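2018-08-29
By Nadja Pichler
Print this page | E-mail this page

Editor replacement at Brotham: progress report to Burgi Mösli

This covers the work since the last report. The short version is that the move from Cellora to Dudari as our standard text editor is going ahead, most of the Brotham office is on it, and the template problem I raised in the spring is still open.

Installations

Dudari is now on 60 machines. The remaining ones are in accounts and the front office, and I have left those until after the month-end run at Burgi's request. We are installing from the shared drive with a settings file already in place, so people get the same fonts, tab width and spelling dictionary when they first open it. The dictionary is British English. The default was American and I had several calls about that in the first week.

Cellora stays on every machine for now. It will be removed in September unless a department asks me in writing to keep it.

Old files

The bulk conversion of old Cellora notes is finished for sales, purchasing and the workshop. Plain text files needed nothing doing to them. Files with Cellora's own bookmarks lose them in Dudari, and I have not found an add-on that reads them. For the workshop I wrote a small script that turns each bookmark into a comment line beginning with two hashes. It is clumsy but they can search for it, and they have said it will do.

Very large log files were a worry before we started. Dudari opens anything under 100 MB without complaint. Above that it is slow to scroll and the colouring switches itself off. The two people who read server logs every day have kept a separate viewer.

Templates

The letter and quotation templates supplied by Baumgartner still do not work properly. They rely on a Cellora macro to fill in the customer number, and Dudari has no macro recorder of the same sort. Baumgartner have sent a first version of a replacement add-on. It fills in the number but puts the date in the wrong order, and it stops if the customer name has an accent in it. I sent both faults back with sample files and have been promised a second version.

Until then quotations are being done in Cellora. This is the only job that still needs it every day.
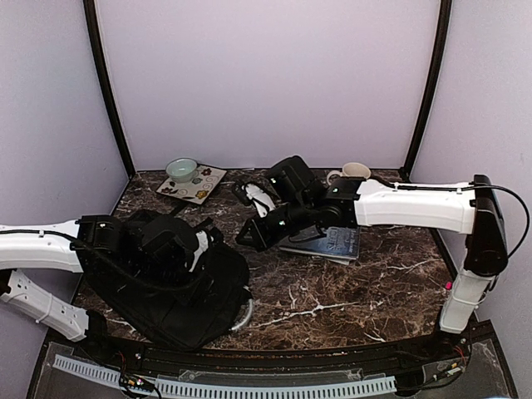
Training

We have run 4 short sessions in the meeting room. Attendance was good apart from purchasing, who had a stock check on the same morning and will need another date. The part people found hardest was the search panel, which looks through a whole folder by default where Cellora only looked in the open file. I have added a page on this to the staff handbook, and also one on column editing, as I kept being asked for it.

Costs

Dudari itself is free, so the spending has been on Baumgartner's time and on cover for the sessions. Baumgartner have billed for 2 days. We are inside the budget, though a third version of the add-on would use up what is left.

Next steps

Install in accounts and the front office. Test the second version of the add-on with real quotations. Repeat the session for purchasing. I would like a decision from Burgi on whether the workshop laptops count as part of this project or wait for the new ones, because the old ones are short of disk space.

Nadja Pichler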